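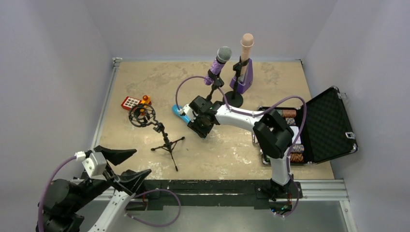
Helldale community radio, progress to 9/29/19

Quick one as the full accounts are still with Brustari. Spent 862 of the grant so far, mostly the licence and room hire in Brovport. 17 people signed up for the July course, 5 dropped out, the rest have all done at least one live show. Listener survey went out late, my fault. Almost 300 forms back, not typed up yet.

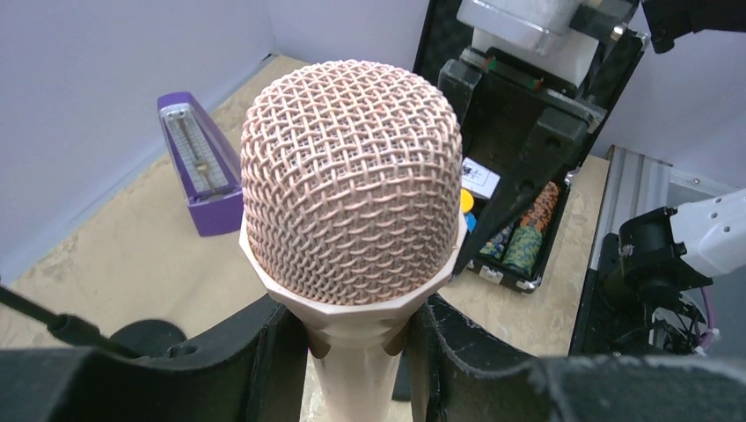
Sombat Noiphan would like the evening slot moved earlier, says the last bus goes before the show ends and two presenters have already missed it. Will sort with the hall this week. Still to do: insurance renewel, autumn rota, second course dates.

Trygve Viklund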